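Left-Hand Encoder Dropouts at the Timside Cell: Cause and Fix

December 30, 2024
By the Dustgate Handling Group

Print this item | E-mail this item

Recording on the cloth task at Timside was halted last month after the left hand-held gripper began reporting a jaw opening that did not match the jaw. The fault is understood and the cell is back in use. Groups running the same hardware should read the cable section below before their next session.

The symptom was a frozen value. During a grasp, the logged jaw width would hold steady for up to 40 frames and then jump to the correct figure. The timestamps were continuous and the logger raised no warning. An operator would not have noticed anything, as the jaws are moved by hand and kept working normally throughout.

The error surfaced during training. A policy fitted to the affected recordings closed late on the cloth and sometimes closed on air above the basket. The first suspicion fell on camera alignment, and two days went into recalibration with no change in the result. Comparing logged jaw width against video then showed the mismatch, always on the left side.

The cause was a broken conductor inside the cable, close to the point where it leaves the handle. The jacket was intact. When the wrist rolled outward the conductor opened, the encoder stopped answering, and the driver repeated its last good reading. The repeat was a design choice in the Nadine driver, meant to cover single lost packets. It had no limit on how long it could go on.

A check of the archive found 747 episodes recorded since the cable was last replaced in February. All have been rescreened. Episodes with a held value during a grasp are marked as rejected and should not be used, including in older training mixes.

Three changes are in force. The driver now stops the recording after 20 ms without a fresh reading. Both gripper cables are fitted with a Hegedűs strain relief at the handle. Each session begins with a 60-second roll test, in which the operator turns both wrists through their full range while opening and closing the jaws.
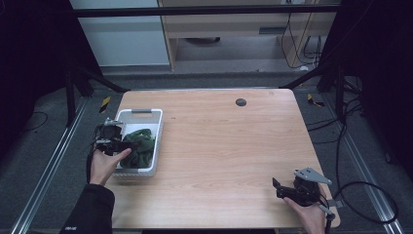 The roll test must be done standing at the table with the cables laid out as they will be during work. A test done with the cable slack in the hand does not load the handle exit and will pass a bad cable. If the recording stops during the test, swap the cable and repeat. Do not tape the cable to the sleeve or wrist. This moves the bend a short way down the cable and the conductor will fail there.

Spare cables are kept at Dustgate and can be requested through the usual parts form. Return failed cables uncut.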